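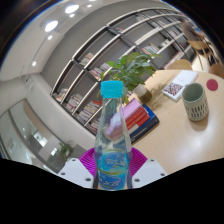
A bottle held between the finger pads of a hand-held gripper.

Revathi Joseph writes the collection rules that operators at Lolix follow when they record with hand-held grippers. The first version filled a single page. The current one has 74 clauses, and she would like to cut it.

"Most of the length is about contact," Joseph says. "Where the pads meet the object, how hard you squeeze, when you let go. A clause gets added after a bad batch and then it stays."

The rule she defends most firmly covers clear containers. Operators must grip them on both sides with the pads level, and hold for 3 seconds before moving. Labels and caps should stay in view wherever the grip allows it. "A transparent wall gives a model very little to work with," she says. "The cap is often the best edge you have."
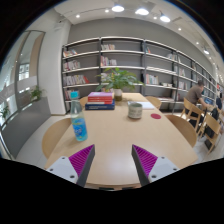
Start position is the other point she checks in review. Fingers are to be open on approach, and both must be visible. A recording that begins with the jaws already closed is rejected, even if the rest is clean.

Hussam Geagea, who audits the Clelbridge site, disagrees with her on clutter. He wants tables standardized. Joseph wants books, cups and plants left where people put them – within limits. "If an object can fall on someone's foot, move it," she says. "Otherwise leave it."

Bystanders come under a separate section. They are told before recording starts, and may ask for deletion. Geagea samples 2,000 recordings in each audit, and that section is the one he reads first.

The next revision is due in July.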